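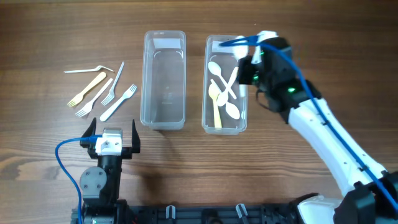
My aunt Zewditu left me her recipe for lentil stew on the back of a gas bill, and that's how I ended up in a fight with the whole of Gramstead.

I should say she wasn't my real aunt. Zewditu Derese lived next door to us from when I was six, and she fed me most afternoons because my mum was on lates at the Raudsepp bakery, and at some point it got silly calling her Mrs Derese with my mouth full. So, aunt. She called me "the lodger".

Anyway, the supper. Every October there's a supper in the hall at Gramstead, everybody brings a dish, and at the end you vote for the best one by dropping a dried bean in a jam jar. Zewditu won it 19 times. I know it was 19 because she kept the ribbons on a nail by the cooker and they'd all gone the same brown from the frying, and when she died her nephew gave me the ribbons and the gas bill in one carrier bag and drove back to Gadenden before the traffic.

I hadn't planned to enter. I'm a plain cook, I do sausages. But Felicja Borkowska stopped me outside the chemist and said what a shame there'd be no stew this year, and she said it with her head on one side, and I heard myself say oh, but there will be.

"You've got the recipe?" she said.

"I've got the recipe."

"She told me there wasn't one."

Which was just like her! She'd told the vicar it was her grandmother's. She'd told my mum it was off a packet.

I went home and had a proper look at the gas bill. It said: lentils, onions (more), the red, the other red, water, wait. Underneath, in different ink, it said "not Tuesday's". That was the lot. I turned it over and she owed 20 pounds from before I was married.

So I rang Bogumił Bednarek, who'd sat next to her at the supper every year and who I'd always thought was a bit sweet on her.

"The red," I said. "What's the red?"

"Paprika," he said straight off.

"And the other red?"

There was such a long pause I thought he'd put the phone down to see to something. "She never let me in the kitchen," he said. "I used to stand in the hall and shout." Then he asked if he could come round and smell it when I'd got it going, because he thought he'd know. I said of course.

I made it on the Monday night with paprika and tomato. It was soup. It was perfectly nice soup, the kind you'd give somebody with a cold. Bogumił came in with his coat still on and bent over the pan for ages, and then he said, very kindly, "No, love," and had two bowls.

The next go I used chilli, far too much, and the cat left the room. The one after that I tried a jar of something from Zevis, the shop by the station where the labels are all in other languages and the lad on the till doesn't read any of them either. That one was closer. Bogumił shut his eyes over it. He said it was like hearing her in the next room but with the door closed, and then he got embarrassed and did my washing up.

By now word had gone round, and people kept turning up with advice. Felicja Sobczak (not to be mixed up with the other Felicja, they haven't spoken since the business with the hedge) swore it was beetroot. My mum said wine. Somebody pushed a note through the door that said only PRUNES, and I never did find out who. I tried the beetroot. I'm not proud of it, it looked like something had happened in the pan.

And then the night before the supper Zyanya Tlapale knocked. I only knew her to nod to. She'd bought the house on the other side of Zewditu's and was always up a ladder. She was holding a sandwich bag with some dark red powder in the bottom of it.

"I heard you were looking for this," she said. "I swapped it with her. She gave me hers over the fence and I gave her mine."

"When?"

"Whenever we ran out."

I asked what it was and she said a name I asked her to say 3 times and still couldn't manage, and then she said that her mother dried the chillies and posted them over and that they weren't even the right ones. Zewditu's proper stuff had got hard to come by years back. She'd made do with Zyanya's and thought it was better, and she hadn't wanted anybody to know.

"And not Tuesday's?" I said. I'd got the gas bill out by then.

Zyanya read it and laughed so much she had to hold the door frame. "The onions. The market on Tuesday. She said that man sold her a soft one once."

We made it together that night. It needs more onions than you'd believe, you chop until you think you must have finished and then you go and get the rest of the bag. She put the radio on. We didn't talk a lot. Round midnight it started to smell of coming in from school, of my wet socks on her radiator, and I had to go and stand in the yard for a bit.

We didn't win. A cheese flan won, Felicja Borkowska's, with 100 beans near enough to the jar's brim, and I'd have minded more if it hadn't been such a good flan. She came over with her ribbon on and asked for a taste of ours, and I scraped her the last of the pot. She ate it standing up with her back to everybody.

"That's it, isn't it," she said.

"That's it."

"What's in it?"

I looked at Zyanya. Bogumił had stopped with his spoon halfway.

"It's off a packet," I said.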